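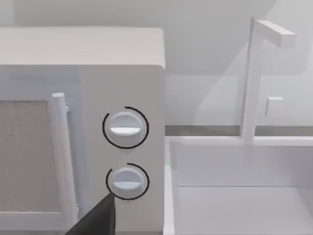 Success rate at a fixed horizon is the wrong headline number for simulated kitchen manipulation, and I would like reviewers to stop accepting it alone. Most published tables define an episode as solved when a joint angle or an object pose crosses a threshold before the step limit. For a knob task, the threshold says nothing about how the fingers arrived. A gripper fingertip at the lower left edge of the lower microwave knob's dial arc can be the start of a sound grasp or the start of a scrape that happens to drag the knob past its target. The checker treats the two alike. A policy optimized or selected against that checker will be selected for either one.

The Skotach evaluation is a useful case. Inès Maillard and Anderson Prado reran 1,886 archived rollouts from the Nerkik policy and logged contact forces and finger placement along with the usual goal predicate. Under the original criterion, the policy solved 58 percent of knob episodes. When they also required that both fingers touch the grip before rotation begins, the figure fell by almost half. The ranking of the three policies in their comparison changed as well. The rank change concerns me more than the drop. A uniform drop would mean only that the old metric was lenient. A change in order means that people have been choosing architectures on the basis of it.

The standard reply is that contact criteria encode the designer's taste. If the knob turned, the knob turned. I accept this for tasks where the end state is all that matters and the simulator's friction model is trustworthy. Knobs fail the second condition. Rigid-body contact at small radii depends heavily on solver settings, and in the Skotach reruns, halving the simulation time step removed most of the scraping successes and few of the grasped ones.

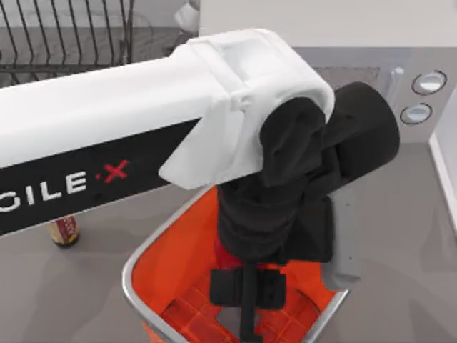
That sensitivity test is cheap. It needs no new annotation and no access to training code, only the saved policy and a second configuration file. Pincombe, the other benchmark I work with regularly, already stores enough state to replay any episode from its initial seed. Running 200 episodes per task at two time steps took my group one afternoon on a single workstation. I see no argument for leaving it out of a paper.

Bin and container tasks need a different check. There the predicate is usually containment: the object's center lies inside a box volume at the final step. It passes if the object is still held by the gripper and would catch on the rim when released. Bundgaard handles this by requiring the gripper to open and the object to remain inside for a further 175 steps. The rule is blunt, and it penalizes slow policies under a tight limit, so the limit should be extended by the same amount.

I don't propose a composite score. Weighted sums of contact quality, stability and completion hide the same information in a different place. Report the plain predicate, report the strict one beside it, and report both again at the finer time step. Four columns fit on a page. Where the columns agree, the original number was fine and the reader loses nothing. Where they disagree, the authors should say which one they used to pick their checkpoint.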